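Section 11: Hanging the Nadlow Wall Panels

Read this section through before opening the paste. Let the panels rest flat in the room overnight. 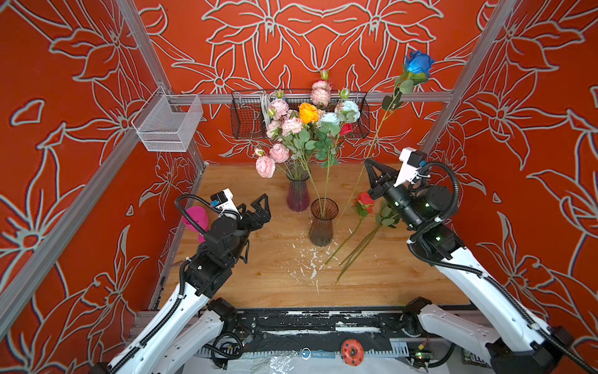 Esteban
Revised 2/1/23

1. Wipe the wall down and fill any holes.
2. Draw a plumb line 13 inches from the corner.
3. Brush paste on the wall – never on the panel. 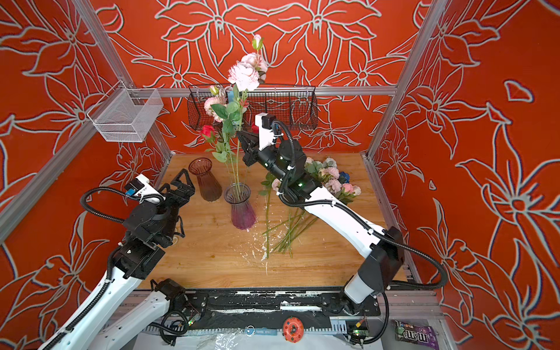 Floral panels with wire baskets hung.

4. Hang the first panel from the top and smooth it downward.
5. Match the pattern at eye level, then trim.

CAUTION: Turn off power at the breaker before cutting near an outlet.

Note: Keep the room at around 68 degrees while the paste sets.
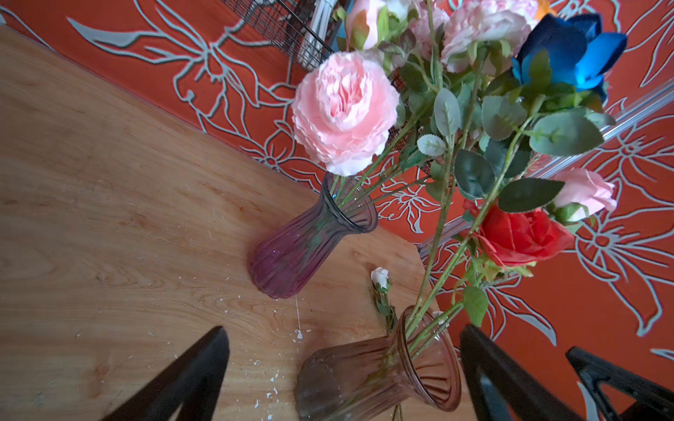
6. Wipe the seams with a damp sponge. For spare paste, order part 2355 from Brotville.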